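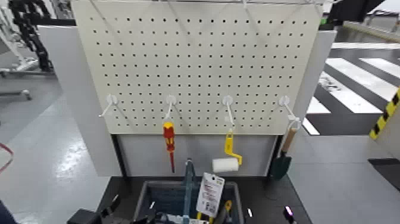 Charoen Khamphan asks whether the boards have to be put back the same way every time, or whether any hook will do as long as the tool is off the bench. Any hook will do. The rest of this page covers what members ask most often about the pegboards and bins in the Mallia tool room.

## Hanging tools

**Which tools go on a board and which go in a bin?**

Anything you'd reach for in the first few minutes of a job goes on a board: screwdrivers, small rollers, trowels, brushes. Bins are for spares, things still on their card, and tools too thick or heavy for a plastic hook.

**Is there a weight limit on the hooks?**

Keep it under 600 grams per hook. Claw hammers and pipe wrenches go on the rail by the door.

**A tool has no hole in the handle. How do I hang it?**

Try resting it on the arm by its collar or by the bend in the frame. Most small rollers hang fine this way. If it slides off, put it in the bin. Please don't drill a hole in a handle, and never drill an insulated screwdriver.

**Can I move a hook?**

Yes. Press the base flat against the board with one hand and lift the arm with the other, then ease it out. Don't pull straight toward you. We have replaced 4 panels at Drernutbridge after people did that, and the torn holes can't be fixed.

Leave a hand's width between hooks. Long screwdrivers and trowels can hang lower than the board itself, so check that there is room underneath before you move something tall onto the bench.

**Is an empty hook a problem?**

No. The tool may be out on loan. Check the loan book before you report it missing.

## Bins

**What is the right way to load a bin?**

Handles up, blades and points down. Long tools go at the back. Packaged items can lean at the side with the tag facing out so the next person can read it.

**Should I take the tag off a new item?**

Leave it on until the item has been entered in the book. After that, cut the tag off and drop it in the tray. We keep tags for a year in case something has to go back to the store.

**How full is too full?**

If you have to take out two things to get at a third, it's too full. Start a second bin. Empty ones are stacked under the Mahawong shelves.

**Can I take a whole bin home?**

No. Bins stay in the tool room. Bags are on the hook behind the door.

## Cleaning and returns

**Do foam roller covers get washed and reused?**

Yes, if they were used with water-based paint. Rinse until the water runs clear, squeeze, and hang the roller so that the foam doesn't touch the bench. Covers used with oil paint go in the trash.

**How should a hand trowel come back?**

Brushed clean and dry. Soil left on the blade holds damp and the rust gets onto everything near it. Wooden handles get a wipe of linseed oil every December – leave that to us.

**What about insulated screwdrivers?**

Look over the red or yellow sleeve from handle to tip. If there is a nick or a split, don't hang it up. Put it in the repair box with a note. Tape is not a repair.

**Something came back broken. Do I pay for it?**

Not for normal wear. Tell us and write it in the book. If it was lost, we ask for the price of a plain replacement.

## Setting up your own board

**Where did the panels come from?**

They are the Amden type, 930 mm wide, sold with the hooks in a separate bag. Any perforated panel will work, but take a hook with you when you shop. Square holes and round holes don't take the same hooks.

**Who do I ask if my question isn't here?**

Leave a note in the book or call the tool room on extension 123.

Page last changed 28 September 2021.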